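Renting Your First Apartment: Stuff People Ask Me

I'm Bezawit Asfaw, I manage the rental side of Kosstead, and I answer the same handful of emails over and over (happily!), so I finally typed them all up in one place. If your question isn't on the page, write to me and I'll probably add it. Last updated Wednesday, November 11, 2020.

BEFORE YOU APPLY

Do I need a credit score to rent from you?
It helps, but plenty of our tenants moved here with no credit history at all. Send me two recent pay stubs and a letter from your last landlord, or from your employer if you've never rented before. My coworker Eldana Tekleab reads every one of those letters herself, and she does call the numbers on them, so please warn your boss.

How much money do I need up front?
First month's rent plus a $300 deposit. If you have a pet, add another $100. The application itself is free. I really dislike application fees and I've argued against them every time they come up.

Can my sister (or boyfriend, or cousin) live with me?
Sure, as long as they're on the lease. Adding a name later is fine too, just tell me before they move in. There's a one-page form and I can email it to you.

Can I see the exact apartment I'd be renting?
Almost always. If someone is still living in it we have to give them notice first, so it may take a few days to set up. The buildings on Holstead and on Pfeiffer have different layouts, so please don't look at one and sign for the other! I've had that phone call and it was a long one.

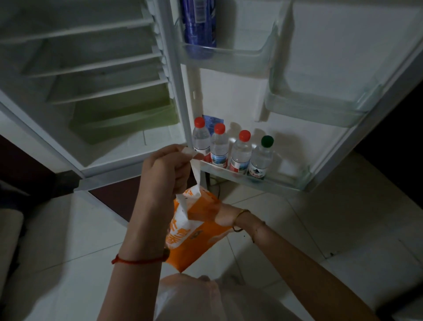
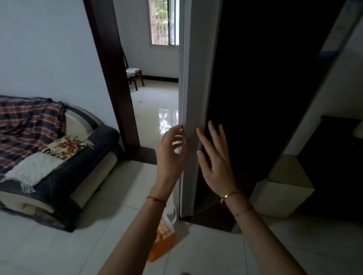 MOVING IN

What comes with the apartment?
A stove and a refrigerator, always. No microwave, no bed, no curtains. Unit 401 on Holstead has a little built-in desk that everybody asks about, and no, I can't move it to your unit.

When do I get my keys?
On the first day of your lease, any time after ten in the morning. Come by the office with your ID. If you're getting in late at night, let me know the week before and Sumeya Gebretsadik will meet you at the building.

Do I have to fill out the move-in checklist?
Please, please do. I know it's boring and you've got boxes everywhere, but when you leave we go back to that sheet to see which scratches were yours. Open everything, run all the taps, flush the toilet, write down whatever looks off. You have seven days to hand it in. Mine from my own first place was one word long ("fine") and I lost most of my deposit over a cracked tile.

Who sets up the electricity and internet?
You do. Call the power company at least three days ahead and give them your start date. Water and trash are in the rent. For internet, ask your neighbors which company works best in the building, they'll have opinions.

Can I paint?
Yes, with a written okay from me first. Light colors only. You don't have to paint it back if I've approved the color, so keep that email.

LIVING HERE

Something broke. Who do I call?
Daytime, call the office. Nights and weekends, call the repair line on your lease, which goes to Gladys Mamani or whoever is covering for her. Water coming through a ceiling is a call. A squeaky hinge is an email.

Do I need renter's insurance?
We don't require it, but I have it and I'd get it. Our insurance covers the building and none of your things.

What if I need to leave early?
Talk to me as soon as you know. We ask for 60 days' notice, and if we find a new tenant sooner than that, you stop paying the day they start.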